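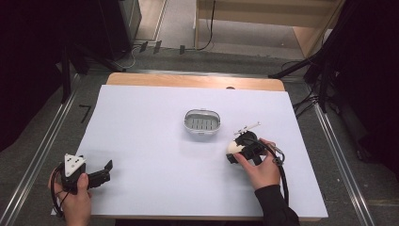

Tisthorpe centre opens household skills room

Search this site Enter keywords Go

A community centre in Tisthorpe has opened a room for the practice of ordinary household tasks, following a refit of its former reading room over the summer.

The Household Skills Room was opened on Sunday by Jean Kinnear, manager of the Tisthorpe Community Centre. It will be used for short sessions in bathroom and laundry tidying, table setting, and the packing and putting away of small goods. Sessions are open to all residents and are expected to be of particular interest to people setting up a first home or returning to independent living after illness.

Work takes place at tables covered with a white sheet, on which small articles can be seen clearly against the plain surface. Items in use include a small oval grey container in the style of a soap dish, with a slotted base and a translucent pale rim.

Ms Kinnear said the centre had chosen to begin with small things.

"People asked us for help with the bathroom shelf and the kitchen drawer well before they asked for anything larger," she said. "A soap dish has to be emptied, rinsed and put back where it belongs. It is a modest job, and it is a fair place to start."

The program was prepared by Catherine Cairns, an occupational therapist, who has organised the sessions by room of the house. Bathroom articles are covered first, followed by the kitchen and then the linen cupboard. Each session runs for 3 hours, with a break for tea, and participants may attend as many as they wish.

Ms Cairns said the order of work had been revised after a trial period in February, when participants told organisers that they preferred to finish one room before moving to the next.

"We had mixed the kitchen and bathroom goods together, and it was tiring for some," she said. "The new arrangement is calmer. People now have time to handle each article and decide where it should go."

The refit cost $3,000, met from the centre's maintenance budget. It included new lighting, repainting of the walls and the repair of a cupboard door. Household articles were donated by residents following a notice in the centre's newsletter, which is delivered to 1,174 addresses in Tisthorpe and the neighbouring district of Vummont. More than 300 items were received. Articles not needed for the sessions have been passed on to the Vummont opportunity shop.

Plain white sheets, hand towels and lidded storage boxes in good condition are still being accepted at the front counter during office hours. The centre is unable to take electrical goods or glassware.

Bookings for the kitchen sessions are now open and may be made at the front counter or by telephone. There is no charge.

Share 12 Comments 3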